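Project report: getting the two-arm bench back in shape
Submitted 2021-02-19

When I put my name down for the Zernside bench I thought I'd be spending the term on motion planning. I spent most of it on my knees with a hex key and a bag of cable clips, and I learned more from that than I expected to (so I'm not complaining, much).

The bench has two white arms bolted to a rail along one side of the table, both with black grippers. The group before mine used it for folding and bagging clothes. By the time I got it, the left arm drifted, the right one dropped out mid-run whenever it stretched past the middle of the table, and the setup notes were a single page that ended halfway through a sentence. My supervisor, Gerrit Chauke, asked for three things: find the dropout, get both arms agreeing on where the table is, and write it all down properly.

The dropout took the longest. I went through the software first, which was silly, and lost nearly two weeks reading logs. The logs only ever said the gripper had gone away and come back. Gerrit suggested I power everything down and just move the arm by hand while watching the cable, and at full reach I could see it pulling sideways on the plug at the wrist. The old clips had been put on with the arm folded up, so there wasn't enough slack left once it opened out. I took them all off, stretched the arm to the worst pose we use, gave the cable a big loop over the wrist and clipped it from there back down the forearm. Two clips at the places I marked with tape. It looks like too much cable when the arm is tucked in. Leave it alone!

I ran 38 cycles of reach and return after that without a dropout, then did the same again the next morning with the gripper opening and closing at each end. Still fine.

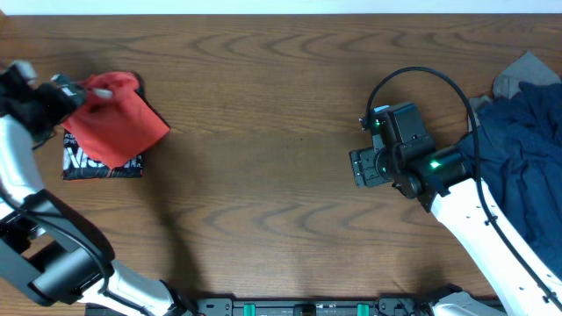
Figure 1. Left arm on the red cloth, right arm reaching in with its gripper empty. Note the cable loop over the right wrist.

The left arm drift was a duller story. One of the base bolts had backed off, and the whole arm could rock by a hair if you leaned on it. You couldn't see it move but you could feel it. I pulled all the bolts on that side, cleaned the threads, and put them back in a cross pattern, a bit at a time. Then I had to redo the table calibration from scratch, because every number we had was taken with a loose arm. We use 11 touch points per arm. I did the full set for both, even though the right one was probably okay, and after that the two arms met at the same spot with about 3 mm between them. Gerrit wanted it tighter but agreed it would do for cloth.

For looking after it I've set up a logbook in the Stundov drawer. Before each session, wiggle both bases by hand and check the clips haven't slid. Wipe the finger plates with a dry cloth, no sprays. Every 2000 cycles somebody should check the base bolts again and write their initials beside it, even if nothing moved.

What I didn't get to: the left gripper closes a little slower than the right and I don't know why. I swapped the two cables over and it made no difference, so it's probably in the gripper itself. I've ordered a spare finger set through Balogun and it should be here by May. Whoever takes over, please try the swap on a cold start too - I only ever tested it after a long run, and that may matter.

The calibration files are in the shared folder under Zenwood, newest on top. Ignore anything with "old" in the name.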